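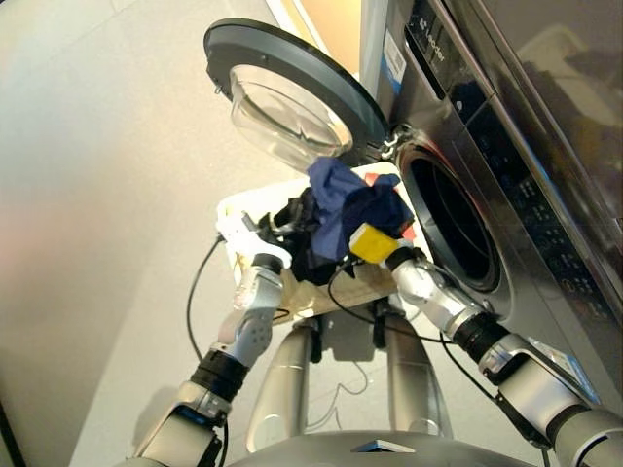 5.3 Laundry task during the open afternoon

The trials in Sections 5.1 and 5.2 were run with only the project team present. In April the Komport building was opened to visitors for an afternoon, and we used it to see how the laundry task held up with people watching, talking and asking for changes. The robot, Cheon, ran the same software as before, with the Fatard planner choosing the next step and a person at the desk able to stop both arms at any time. So-yul Seo was at the desk for the whole afternoon. Arvid Løken spoke to the visitors and kept the written log.

The station was left as it had been for the earlier trials. The washing machine stood against its wall with the door open, and the laundry was a small mixed set of clothes and cloths in dark and bright colours. We did not run a wash. Each round began either with the laundry in the basket, to be moved into the drum, or with the laundry in the drum, to be brought out again. The visitors were asked to choose which. Most of them asked for unloading, which we had practised less.

Loading was tried in two ways. In the first, the robot set the basket down in front of the machine and moved the pieces across with its grippers. In the second, it lifted the basket with both hands, tilted it towards the drum opening and let the laundry slide. The second way was quicker when it worked, but the last piece often stayed in the basket and had to be fetched by hand — that is, by one of the robot's hands, in a separate step that the planner did not always think to add.

Unloading caused more trouble. Pieces came out tangled together, and a pull on one would bring part of another with it. Where the planner saw both grippers holding cloth, it waited 2000 ms before moving either arm away from the machine, so that the desk could step in. Visitors took this wait for a fault. Løken began to announce it in advance after the second group, and there were fewer questions about it from then on.

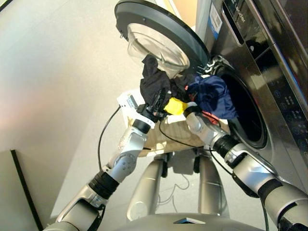
Figure 2. Both grippers at the mouth of the machine, the left one holding a black garment.

The open door was the other main source of stops. Its glass bowl reaches well out over the space in which the arms have to work, and a garment lifted high enough to clear the lower lip of the drum could brush against it. In the closed trials we had set the lifting height by hand for each garment. This was not possible in front of visitors, so we used a single height for everything and accepted the contact. The arms themselves were kept away from the glass by a fixed keep-out zone, which was not changed during the day.

We had also planned to show the wrist camera views on a second screen. Seo switched the screen off after the first group. Close to the fabric, the views are hard to read for anyone who does not already know what the gripper is about to do, and people stopped watching the robot in order to work out what they were looking at.

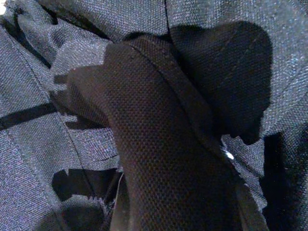
The head camera view was kept on the main screen throughout. It gave visitors the basket, the machine and both arms together, and they could follow it without much help. Several asked why the planner did not simply use that view alone. Our answer was that the grippers often hide the cloth at the moment of closing, and the head view then says little about what has been caught. A former laundry worker in the third group pointed out that she did much of this by feel, with her eyes on the next load. We have no touch sensing fine enough to try this, but the remark is taken up again in Section 7.

The log was kept on paper and typed up the same evening using the Sketuvach form. For each round it gives the direction chosen, any stop made from the desk, and the reason in a few words. Rounds that were broken off because a visitor had stepped over the floor line are marked separately and left out of the results.
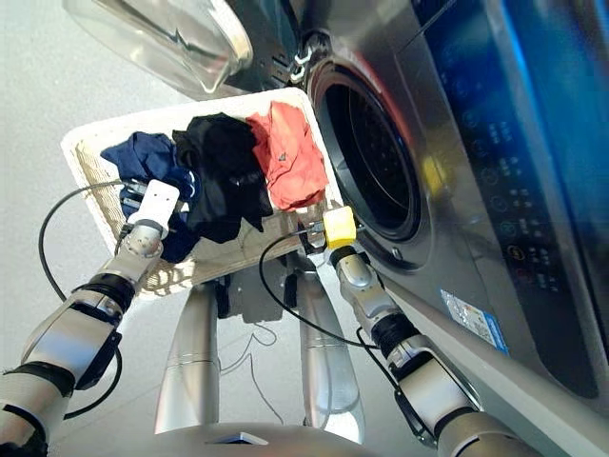 Some entries could not be sorted cleanly. When a piece hung over the rim of the basket at the end of a round, Løken first logged it as done and later as not done — we have used the stricter reading for all of them. Stops made from the desk are also difficult to compare with those in Section 5.1. Seo reported that she stopped the arms sooner with people standing near, and in a few rounds the recording suggests that the robot would have let go of the cloth without help. These rounds are counted as stopped in Table 4.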